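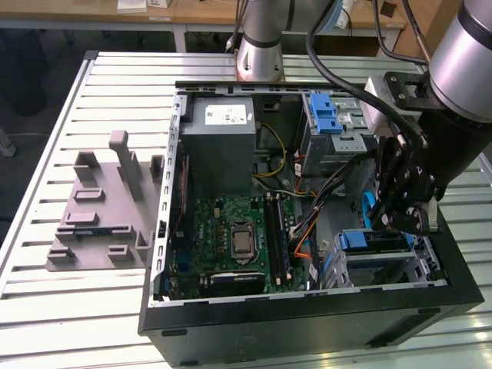
Figure 3. Desktop tower with the side panel removed.

4.2 Do repaired office computers last?

Claims that refurbished machines match new ones rest on thin evidence. The Flalville survey, often cited, sent forms to 1063 owners and got 300 back.

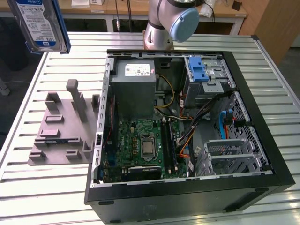 Owners whose machines had died may well have ignored the form. Drakos leaves them out and reports the remainder as a success rate.

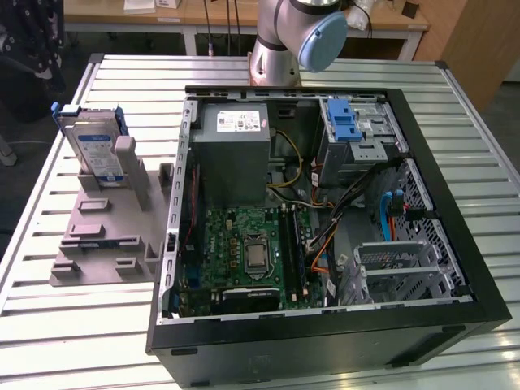 Margaritis (July 2018) followed 936 machines, but only until December, too short a time to say much about wear. 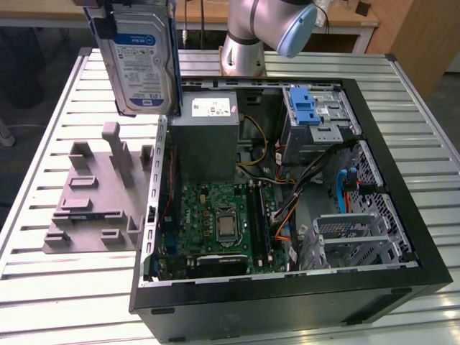

Does a longer warranty show that a machine will last longer?
It shows what the seller is willing to pay for, and we would not read more into it.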